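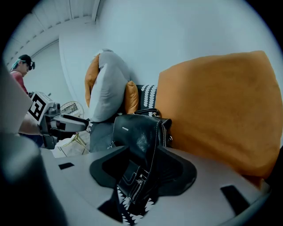 ラウリンダ・コルデイロ

2024年11月15日(金)

居間の片づけ、続き。今日の議題はソファまわりと黒い革のバッグ。

まずクッション。からし色とグレーを中心に揃えたのは4月の私で、当時は「差し色」と呼んでいた。11月の私から見ると、差し色のほうが座面より場所を取っている。人が座るには、まずクッションにどいてもらわなければならない。家具としての上下関係が逆だと思う。

からし色の生地はベルベット風で、少し毛羽立っている。手でなでると跡がつき、逆になでると消える。これで五分は潰した。作業時間に含める。

Berkalowの掃除用ブラシで毛の向きを揃える案は却下。揃えたところで、次に誰かが寄りかかれば終わり。ブラシは引き出しに戻した。

次にバッグ。黒のつやのある革で、縁に白いステッチ。前にポケット、短い持ち手、銀色のファスナー。見た目は申し分ないのに、この家には居場所がない。玄関のフックは傘で埋まっているし、棚に置くと前に倒れる。結局いつもソファに来て、からし色のクッションの横に落ち着く。黒とからし色は並べると妙に似合うので、そのまま一週間放置されるところまでが毎回の流れ。

置き場所の候補を書いておく。
・寝室の椅子の背:持ち手が短くて掛からない。試す前に気づくべきだった。
・本棚の下段:高さは足りる。ただしほこりがすごい。
・Endmontで買った布の箱の中:入る。入れると存在を忘れる。春に手袋で実証済み。

今日のところは本棚の下段に仮決定。ほこりを拭いたら古いレシートが3枚出てきた。一番上はCisetdaleの店で、延長コード、484円。延長コードの行方は不明。たぶん別の日の議題になる。

革の手入れについてのメモ。前回、白いステッチにクリームがついて黄ばみかけたので、今回はつやの部分だけを乾いた布で拭くこと。縫い目には触らない。Biwottのクリームは50ミリの小瓶で足りる。前に大きいほうを買って、半分以上を固まらせた。教訓代2,000円。小瓶の値段は悔しいので調べない。

バッグの中身も出す予定だったが、内ポケットのファスナーを開けたところで飴の包み紙が見えたので閉じた。これは明るい時間にやる。

クッションの並べ方、現時点での方針:
・大きいからし色は端。真ん中に置くと全員が遠慮する。
・背の高いグレーは壁側。手前に置くと倒れてきて、後ろの小さいのが見えなくなる。
・小さいからし色は腰当て用。飾りとして扱うのはやめる。
・どれかを処分する件は保留。さっき一つ抱えて玄関まで行き、抱えたまま戻ってきた。

座って試した結果、グレーを背にして小さいのを腰に入れるのが一番楽だった。楽すぎて、この欄を書くまでに間が空いている。

次にやること:本棚の下段に敷く紙を切る。カバーの洗濯表示を読む(裏側にあるはず)。玄関の傘を減らす。延長コードを探す。

追記。夕方、出かけるのにバッグを使った。帰ってきて、手が勝手にソファに置いた。本棚の下段はきれいなまま空いている。敷く紙はまだ切っていない。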